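アメコミの感想ブログ、途中で止まらない書き方

このブログでコミックの感想を書きはじめてから、下書きフォルダに49本も死んだ記事がたまりました(多い!)。そこで、いま私がやっている書き方をまとめておきます。題材は最近読み返している『Vanisley』。霧の街の探偵チームもので、とにかく登場人物が多いです。

1. 一回目はメモなしで読む

最初はただ読みます。付箋も禁止! 私はお茶とおせんべいを用意して、夜の11時ごろから一気に行きます。読み終わったら本を閉じて、覚えている場面を二つだけ紙に書いてください。
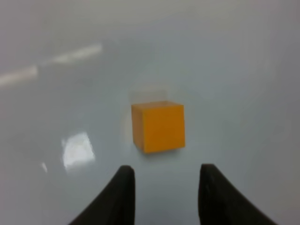 オレンジ色の小さなキューブ

2. 二回目はコマを見る

セリフを追わず、絵だけをめくっていきます。作画のHelju Lepikさんは余白の使い方がうまくて、第2話の橋の場面なんて、ほとんど吹き出しがないのに会話が聞こえてくるんですよね。気になったページは番号だけ控えます。
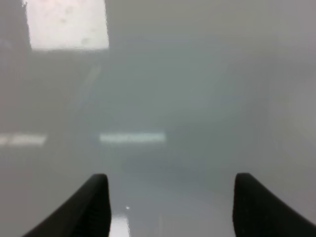

絵の感想って「きれいだった」で終わりがちですよね。私も最初の頃はそればっかりでした。おすすめは、一コマ選んで「どこがくっきりしていて、どこがぼけているか」を書くこと。上の写真なら、くっきりしているのは手前の黒い二本の指先で、あとは灰色にかすんでいます。同じ調子で『Vanisley』の霧のコマも書いてみると、それだけで三行くらいはすぐ埋まります。

3. あらすじは80字まで

ここで力尽きる人が多いはず(私です)。全部説明しようとせず、「Westoldenの橋で仲間が消え、残った二人が互いを疑いはじめる」くらいで切ってしまいましょう。結末に触れるときは、その前に一行ネタバレ注意を入れてくださいね。
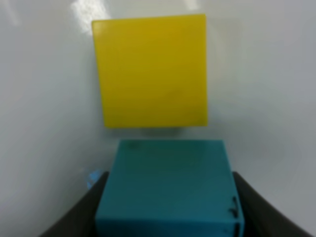
写真:Sabina Holub

4. 不満もちゃんと書く

好きな作品ほど書きにくいんですけど、書いたほうが褒めたところも信じてもらえます。私は「第3話のBarrosoの登場が急すぎる」と書いたら、コメント欄でDilani Cassimさんが「前の号の最後のページに影が出てますよ」と教えてくれました。見落としてた! 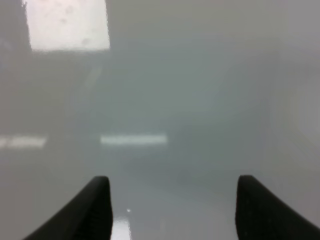

悪役について書くときは、性格より先に形を見ます。Barrosoは肩幅が広くて足元が細いので、立っているだけで不安定な感じがするんです。シルエットを言葉にする練習は身の回りのものでもできて、たとえば写真の黒い指なら「先へ行くほど細くなって、最後は丸い」。これで十分です。慣れてきたら、主役と悪役を一行ずつ並べてみてください。

5. 一晩寝かせて公開

書けたら寝ます。朝、声に出して読んで、つっかえた文だけ直して公開。点数は迷うならつけなくて大丈夫です。次はIkura編の読み返しで同じ手順をやってみるので、感想を書いた方はコメント欄にリンクを貼っていってください!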